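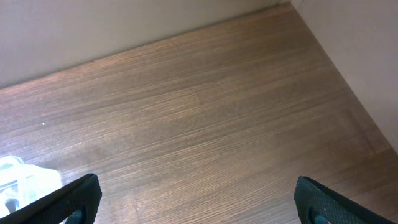

## 1/5

Jirbridge Housing Trust is reopening its repairs grant for tenants and shared owners. Applications close on 2025-08-19. The grant covers work inside the home, including floors, skirting and interior doors.

## 2/5

Each household may claim up to £300. Last year the Trust received 746 applications and paid the full sum in most cases. Homes that received a grant in February may not apply again this year.

## 3/5

Please send two quotations with your form. Where a floor is to be replaced, the quotation must give the size of the room and state whether the old boards will be taken away.

Shared kitchens may also apply. Tables, drawers and storage for cutlery are covered under Part B of the form. 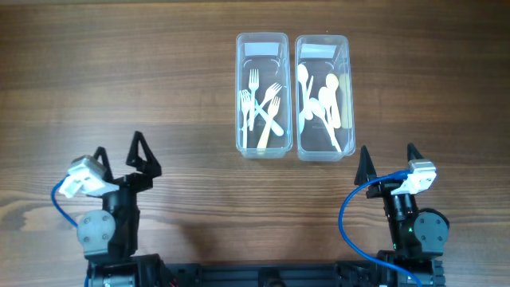 ## 4/5

Forms are available from the Probert Road office or by post. Questions on Part B should be sent to Mared Gittins, Grants Officer. All other questions go to Ieuan Harries.

## 5/5

Decisions will be sent in writing within 11 working days of the closing date. Work begun before a decision is issued cannot be funded.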